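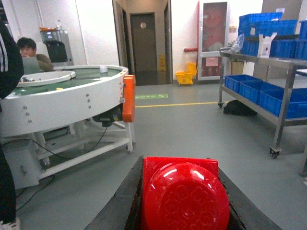 How the Unero Club Teaches an Arm to Put Things Away

By Angharad Phillips
Aug 12, 2026

The Unero Club is a student robotics club in Gustthorpe. It has nine members. Its project this year is named Fulik, and the job Fulik has to do sounds small: pick up a plastic part, carry it to the correct bin, and let go.

A person can do this while talking to a friend. A robot arm needs a separate instruction, or a separate piece of learning, for almost every bit of it. This page explains the bits in order.

Words you will need

Arm: the part of the robot that bends and reaches. It is made of stiff links joined by motors.

Joint: a place where the arm can turn. Your elbow is a joint. So is your wrist.

Gripper: the hand at the end of the arm. The one on Fulik has two fingers that move toward each other and away from each other. It has no thumb and no palm.

Wrist camera: a small camera fixed near the gripper. It moves wherever the gripper moves, so the fingers are always in its view.

Bin: an open box that parts go into. The club's bins are blue.

Run: one complete try, from the moment the arm starts to the moment it stops.

Step 1: Finding the part

The arm cannot pick up a part until it knows where the part is. A camera picture is stored as a grid of tiny colored squares called pixels. A computer does not look at the grid and think "lid." It has numbers for how red, how green and how blue each square is, and a program has to work out which squares belong together.

A bright red part on a green belt is a fairly easy case. Red and green are far apart in the numbers. A blue part in a blue bin is a hard case, and the club does not use blue parts.

Shiny plastic adds another problem. Light bounces off it and makes a white spot called a highlight. The squares inside the highlight are white, so a program that searches only for red will report a part with a hole in it. The hole also moves when the camera moves. Kimie Shimada, who wrote the first finding program for the club, got around this by searching for the outline of the part and ignoring what was inside it.

Step 2: Choosing where to hold it

The parts have a dome on one side and a squarish base on the other. The shape decides where the fingers can go.

Try this with a smooth plastic bowl. Put it upside down on a table. Press one finger on each side, close to the top, and lift. Your fingers will probably slide. Now move them lower, to where the sides are steeper, and try again. The lower grip should hold better, because your fingers are pushing toward each other and less of the push goes up the slope.

The same rule applies to a gripper. Two flat fingers hold best on two surfaces that face away from each other. On a part with a squarish base, the straight sides are good places. The top of the dome is a bad one.

Rubber on the fingers helps too. Rubber has high friction, meaning that it resists sliding. Hard metal fingers would have to squeeze more to get the same hold, and squeezing more can bend or crack thin plastic.

Step 3: Closing the fingers

There are two ways to tell a gripper when to stop closing.

The first is by distance. The program says, "Close until the gap is this wide." This works if every part is the same size and is sitting in the same position. If the part is turned a little, the gap is wrong.

The second is by force. The program says, "Close until you are pushing this hard." The gripper measures how hard its motor is working and stops when the number is reached. Fulik uses the second way, with a limit on distance as a backup. If the fingers close nearly all the way, the program decides that it has missed the part and opens them again.

Step 4: Carrying

Once the part is held, the arm lifts it, turns, and moves toward the bins. The shortest path is a straight line, but a straight line may go through a table leg or a shelf post. The path is planned as a list of points in the air. The arm passes close to each point on its way to the next.

Speed matters here. When the arm starts or stops suddenly, the part tries to keep doing what it was doing before. This is called inertia, and you feel it when a bus brakes. The club set the arm to speed up slowly, travel, and then slow down gently. A run takes longer this way and fewer parts end up on the floor.

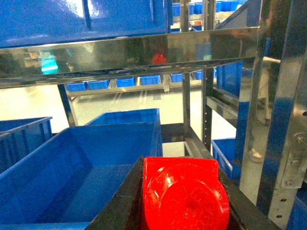 A metal rack makes the last section of the path the hardest. The bins sit on shelves, and the shelves have rails and posts. The arm has to come in through an opening without touching either side, and it has to allow for the size of whatever it is holding. An empty gripper may fit through a gap that a full one does not.

Polished steel is also a poor thing to look at with a camera. It works like a mirror. A red part held near a steel rail can show up twice, once as the real part and once as a small reflection. In May the finding program picked the reflection several times in one afternoon and reported that the part was inside the rail. Iwona Zieliński fixed this by adding a check: if the gripper is already holding something, the program does not search for anything new.

Step 5: Letting go

Letting go has its own rules. If the fingers open too high, the part falls, bounces and may jump out of the bin. If the gripper goes too low, the fingers may hit the floor of the bin. The program needs to know the height of the bin floor and the height of the part. It adds a small gap for safety and opens the fingers there.

The fingers also need room to open. If the part is placed tight against the wall of a bin, one finger has nowhere to go. The club aims for the middle.

How the arm learns

Steps 1 to 5 can be written as rules, and the club's first version was made entirely of rules. It worked when everything was in its expected place. When a bin was moved by the width of a hand, it failed.

The second version learns from examples. A member guides the arm through the whole job while the cameras record pictures and the joints record their angles. After many runs, a learning program compares the pictures with the movements. It looks for patterns such as "when the part appears on this side, the arm turns this way."

The club has recorded 692 runs. They are not all alike, and this is on purpose. If every recording started with the part in the same place, the program would learn only that place. Members change the position of the part, its color, the bin it goes to and the way it is turned.

Tomoyo Onishi keeps the run log. Each line in the log has a run number, the name of the member guiding the arm, the color of the part, and one of three results: placed, dropped or missed. Dropped and missed runs are kept in a separate folder. They are not used to teach the arm how to move, but they are used to test whether the program can tell a good run from a bad one.

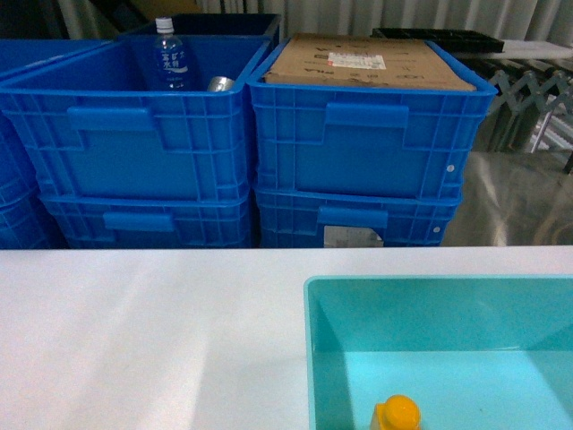
A tray on a white table is used for the shorter exercise, called the Malhotra task after the worksheet it came from. There is no rack to reach into. The arm starts over the table, finds the part in the tray, lifts it and puts it down again in a different spot. New members begin with this task. Glare on the tabletop is part of the exercise, and so are the stacked crates at the back, which give the camera plenty of edges and corners that have nothing to do with the part.

A wrist camera cannot do this job well alone. When the gripper is close to the tray, the wrist camera sees the part in detail and very little else. A second camera, set higher up, sees the table and the tray together but shows the part as something small. The learning program gets both pictures at every moment and has to use them together.

Safety rules in the club room

Hands stay out of the arm's reach while it is switched on.
One person guides the arm. Another person stands at the stop button and does nothing else.
Long hair is tied back.
Cables are checked before the first run of the session.
If a part falls, it stays on the floor until the arm has been stopped.

Try it at home

You need a helper, a scarf, a plastic cup, a shoebox and two rulers.

Put the cup on a table and the shoebox at arm's length from it. Tie the scarf over your eyes. Hold one ruler in each hand. These are your gripper fingers.

Your helper may use only these words: left, right, forward, back, up, down, open, close, stop. Try to move the cup into the box.

Then change places and do it again. Write down each word that was used, in order. This list is a program. Move the shoebox to a new spot and follow the same list without changing anything, and note where the cup ends up.

Questions about the activity can be sent to Kimie Oshima at the club desk. Please include your list of words.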